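Rover stops dead on truss bridge, says "obstacle", nothing there

Posted by Lins in Outdoor Robots

Hello all! I've been having a brilliant time with my Zutudow rover, which I'm teaching to follow paths by itself. It's happy on lanes and playing fields. Then I took it to the old steel bridge at Canville, and 4 metres onto the deck it braked hard, reported an obstacle and wouldn't budge. I reset it and got the same thing. On the third go it swerved towards the left railing before I hit the stop button, which frightened me a bit! Camera height is 40 cm, and the log shows 265 warnings for one short run. Any ideas?

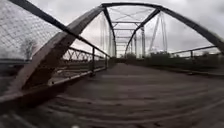

Page last changed: November 3, 2021

The view in my post is typical of what it has to work with. The end post on the left leans right in and the top chord curves like a bow. Could that be the trouble?

Jillov
Lovely bridge, and a lovely problem! Yes, I'd start with the lens. Your steel is bending badly near the edges, so the rover may well be placing that end post in its own path. Redo the lens calibration with the printed grid, and get the grid right out into the corners (I only did the middle the first time and had just this kind of swerve). Look at the deck too. Those curved light and dark bands could be read as steps. I'd raise the edge threshold to 65 and try again somewhere flat. Please keep it on a tether near railings until you trust it!

pathfinder_b
Compass. Big steel bridge = compass all over the place. Turn it off.

mossy
Had the same in December, new firmware fixed it for me. Can't remember which version, sorry. Great project though!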